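15 Jan 2018

Restrung both match racquets this morning before the courts opened. Mains at 52 pounds, crosses at 50, same polyester as last month. The older frame has a worn grommet at the throat and the third main sits slightly proud of the others. I will order the replacement strip through the shop at Clivthorpe, where delivery takes a week if they have it in stock.

Qualifying draw for the Ronport indoor event came out at noon. I am on the alternates list, position 7. Last year the list moved five places before sign-in closed, so the realistic assumption is that I do not get in. The entry fee is refunded less the administration charge. Travel is not refunded. I have held off booking the train.

The ranking arithmetic has not improved. Points from the February event last year come off in a few weeks, which is 20 gone, and I have nothing between now and then that replaces them in full. A first-round qualifying win at Ronport would cover part of it. A quarterfinal at the Drutwood Open would cover all of it, but the draw there is stronger on paper than it was when I made that round, and two of the juniors who went out early then are now ranked above me.

Practice with Wichai Thaweesak on court three, two hours less the warm-up. Surface is the old carpet, low bounce, quick through the air when the heating is off. We worked on second serves only for the first half. Target was the outer third of the box on the backhand side in the deuce court. I hit 82 from a planned hundred and stopped there with tightness at the front of the shoulder. It was not pain. The tightness appears at the top of the toss when I let the ball drift behind my head, and it goes away when I put the toss back over the front foot. I have written this in the diary before and corrected it before, and the drift comes back whenever I am tired.

Wichai thinks the grip has crept round toward the forehand as well. I checked it against the pen mark on the handle and he is right by a few millimeters. New mark made. I will check it at every change of ends this week until it stops moving.

Second half was return games, him serving, no ad scoring. Lost the first set 6–4 and was ahead 3–1 in the second when the hour ran out. Returns off the body serve are still late. I stand too close for this surface and then refuse to move back, from habit and nothing else. Tomorrow I start a full step behind the baseline and only come in if he slows the first serve down.

Meeting afterward with Cyprian Ostrowski in the upstairs office about the team match schedule. He wants me at number two singles with doubles to follow, which on an indoor day with two courts means a gap of up to three hours between matches. I asked for doubles first. He said the order of play is fixed by the league and he cannot change it without the other club agreeing. He will ask. I do not expect much from it, and I will plan on the gap: bike for ten minutes, eat, sleep if there is a quiet corner, then band work and short court before going on again.

Physio at four. External rotation on the right is 87 degrees, down a little from the December reading. Internal rotation is unchanged. She wants the sleeper stretch twice daily and no overheads in the gym until the next appointment. Pressing stays in at light load. I asked whether serving volume should be cut and the answer was to cap it and write down the count, which I am doing anyway. 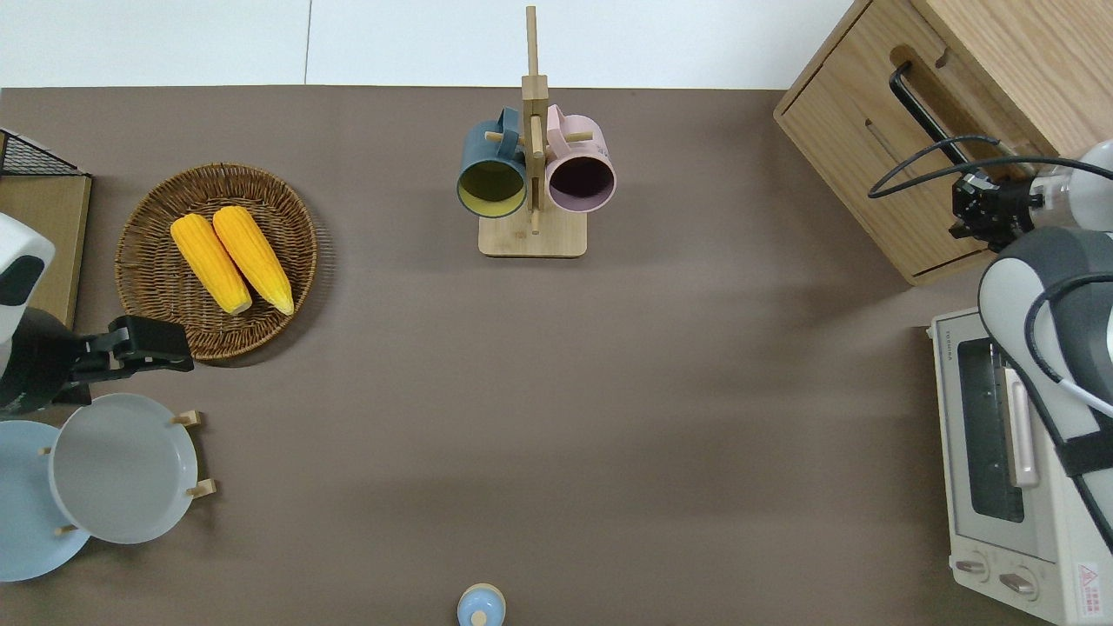
Match diary – indoor season
Posted by the Zieliński squad, singles player no. 2

Supper was rice, chicken and two ears of corn, eaten too late. Weight is steady. I am sleeping badly on the nights after evening sessions and have asked to be moved to mornings where courts allow. The sheet for next week has me in the early slot on three days, so that is a start.

Watched the video of the last league match before bed, first set only. Two things to note. On break points I served to the forehand every time, and he had clearly read it by the middle of the set. On short balls to my backhand I went down the line with no margin and missed more than I made. Crosscourt and follow it in is the better percentage on carpet, even with his passing shot.

For tomorrow: bands before breakfast, sleeper stretch, court three at nine, returns from deep, grip check at changes. Phone the tournament desk at Ronport after lunch to see whether the list has moved. Pick up the reel of string from the front desk and pay what I owe on the last one.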